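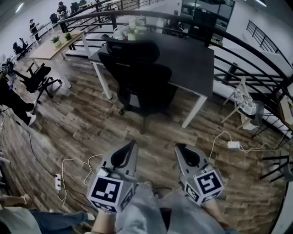
Slept badly again and was up before six, so I used the time to go over the Lestgate numbers. The seller's agent wants an answer by the end of January, and I still don't know what I want to tell her. The house is sound, the yard is small, and it would add 3,000 a year to what I pay now once the taxes are in. I went back and forth over floors for most of my first cup of coffee. The upstairs needs all new flooring, and I keep leaning toward planks in a mixed brown, tan and gray, the kind that would hide whatever I track in. Hajnalka says to get real oak or leave the old boards alone. She has never had to clean up after my dog.

Called Ans De Smet about the roof. She had the same inspector when she bought in Wekcombe and thinks he is too easy on chimneys. She gave me the name of another man who charges 200 for a second look. I wrote it on the back of the gas bill and then spent ten minutes finding the gas bill.

Lunch was the rest of the lentil soup. It needed salt. Walked down to the river after that and back by way of Vurkwood, where they have finally taken the fence down around the old dairy. I couldn't tell what they mean to do with it. Two geese on the path, neither one willing to move, so I went around through the mud.
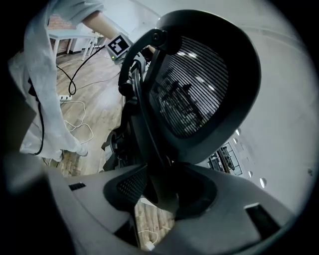
Lamduan came by at 3 with her tape measure and we drove over to look at the house again. She went straight to the kitchen and I could tell she didn't like it. The back wall wants something, she says, and she would strip the plaster in hopes of brick underneath. I can picture a stretch of red brick with a plain white table in front of it, thin legs, pale boards on the floor, and it does look good in my head. But if there is only block under there, I will have paid to find that out. We measured the window twice and got different numbers both times.

On the way home she told me Uthai is selling his place too, and moving in with his sister until spring. I hadn't heard. I should write to him -- it has been since the summer at least, and I still have his ladder.

Made eggs for supper. Set the second inspection for next week, early, before work. Took the trash out in my slippers and got them soaked.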